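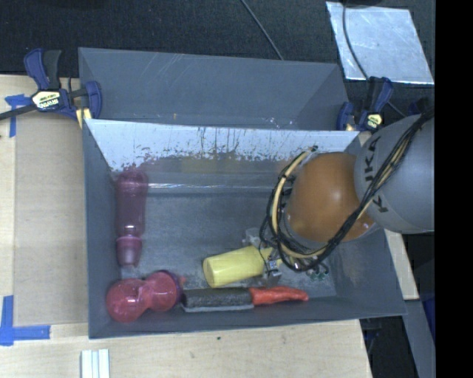

Two gray bins on the tabletop, the rear one behind the other.

From: Sajib Wijesinghe
To: Clunar film list
Subject: Re: Skeltdale, running time and the missing reel

On Sunday, Charmaine Hlongwane wrote:

> I watched the Cedby disc of Skeltdale twice and I can't match it to the
> shot list in Bình Thân's book. He gives 442 shots. I stopped counting at
> the ferry sequence because I was already well short. Is the disc cut, or
> is he counting something I'm not? Also, the sound drops out for a moment
> just before the brother arrives. Is that on the print?

Charmaine,

The disc is not cut in the usual sense. It is made from the second release negative, and that negative lacks most of reel four. Bình worked from the first release version, which he saw on an editing table with the footage counter running. His number is correct for that version. It includes the title cards and counts each dissolve as two shots. If you leave the cards out, you will come up short by 20 even with a complete print.

What is missing from reel four is the second half of the wedding dinner. On the disc the toast ends and we go straight to the road at night. In the first release there are 9 further shots at the table, all from the same side, with the father's chair kept at the left. I think the loss matters. The director, Hòa Mạc, builds the film on repeated setups, and the empty chair in the last scene is placed to match that one. Without the dinner it reads as a plain interior. Several reviews of the disc call the ending abrupt, and I would put that down to the source.

On the sound: the dropout is on the negative. I checked it against the Vương tape, which comes from a different print and has the same gap, with the same click at the head of it. The tape is too soft to be much use for anything else, and the right side of the image is cropped throughout. It does preserve the original music under the credits — the disc uses a later recording, slightly faster.

Two corrections to my post from May. I gave the length of the surviving part of reel four as 1,545 feet. That was the figure for reels four and five together, as spliced. And I credited the camera work on the ferry scenes to Định Châu. He shot the interiors only. The credits on the disc run both names together on one card, but the first release has them on separate cards with the duties spelled out.

If you still have your notes, could you send me your count for reel two alone? My copy of the book has a misprint in that table, and the subtotals do not add up to the number on the last page.

Sajib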